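Trulthorpe Makers' Hall - Equipment Review Group
Minutes of the meeting held September 20, 2021, in the downstairs workshop

Welcome and opening

The chair opened the meeting a little after the coffee had gone round and thanked everyone for coming out, especially the members from the evening electronics class, who had never sat through one of these before and were told (kindly) that they usually run long. Minutes of the last meeting were agreed with one correction: the drill press belt has been ordered but has not arrived.

Item 1. The Wenus hand-held gripper kit

Most of the meeting went to this item. The hall has the Wenus kit on trial from Barreto, the supplier, and has to say by the end of September whether it wants to buy, extend the loan, or send everything back with a thank-you note. The kit is a hand-held gripper with two fingers and a camera mounted on it, and the idea is that a person picks things up and puts them down with it in the ordinary way while the camera records, so that the recordings can later be used to teach a robot arm the same job. The education group would like it for the fall robotics course, and they made their case with a great deal of enthusiasm!
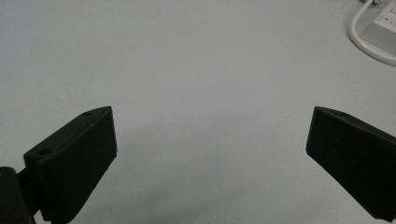 The education group reported that new users get comfortable with the grip very quickly, and that the younger students took to it faster than their parents did. They liked that the fingers are simple, chunky pieces with flat inner faces, and several members felt the hall could make its own versions for odd-shaped objects if the supplier is happy to share the drawings. The secretary will ask. One member found the tool tiring on the wrist after a long session and suggested shorter turns, with people swapping over, and this was thought to be a good idea whatever we decide about buying.

There was a friendly but rather lengthy discussion of price. Barreto has quoted $350 for the basic kit, with a spare pair of fingers at no extra charge if we order this fall. The course budget has $200 set aside, so the remainder would need to come out of general equipment. The chair pointed out that general equipment is also paying for the drill press belt and the new vise, and asked people to keep that in mind - though she did add that she would dearly love to see the course go ahead.

We also looked at the competing offer from Baltton. Theirs is a rental plan with a minimum term of 12 months, and the feeling in the room was that this is a long time to commit to something we would mostly use during the course. Members did like that the Baltton plan comes with telephone support, and wondered if Barreto might offer something similar. It was noted that the Barreto people have been very prompt with emails so far.

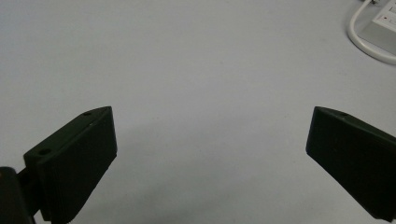
Does the course need more than one kit?

One is enough for the first course, which is limited to 6 students working in pairs, with the other pairs sorting and labeling recordings while they wait for their turn. The education group would like to look at this again if the course is offered a second time.

It was agreed to ask Barreto to extend the trial by a month so the evening class can have a proper go with it, and to put off the purchase decision until we hear back. Two members would have preferred to buy right away and asked that this be written down, so it has been.

Item 2. Storage

If the kit stays, it will need a shelf in the locked cabinet. The second shelf is full of soldering irons, some of which do not work. The secretary will sort through them before the next meeting and would be very glad of company.

Item 3. Any other business

The sink in the downstairs workshop is draining slowly again. A member offered to bring a plumber's snake from home and was thanked warmly.

Actions
Secretary: write to Barreto about the extension, the finger drawings and telephone support.
Education group: draft a course outline with shorter turns on the gripper.
Chair: check what is left in general equipment.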